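About Standlow

Standlow is a bedding robot and the small workshop behind it. We started in July with 9 members, one bench in the Estholm shared workshop and a firm belief that making a bed couldn't be that hard. We have revised the belief.

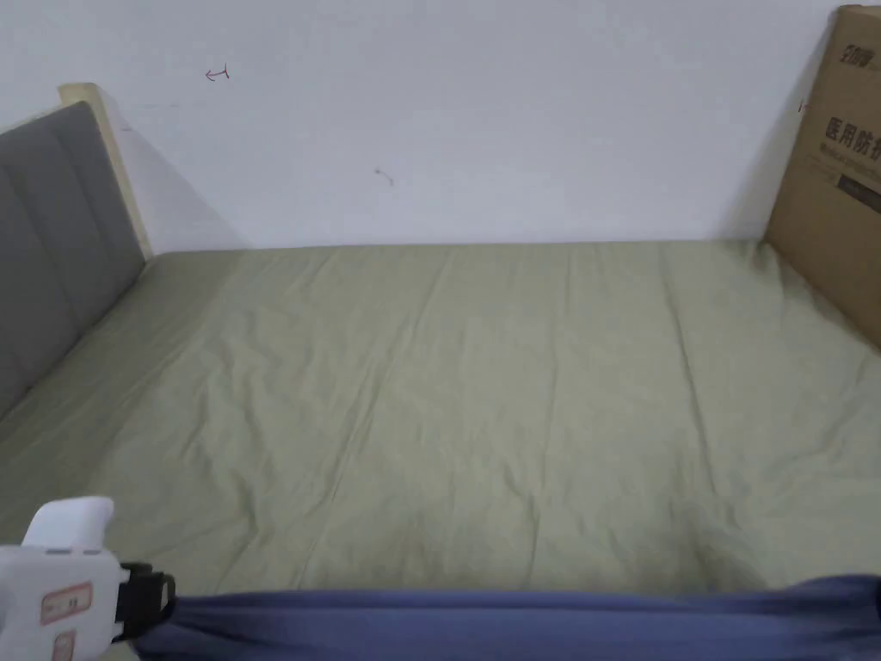

Gripper and blue-gray fabric at the near edge of the bed.

The current gripper is version 15. Fabric trials happen at home, on real beds – the workshop has a strict rule about mattresses. Bench nights are Thursdays, and newcomers are welcome.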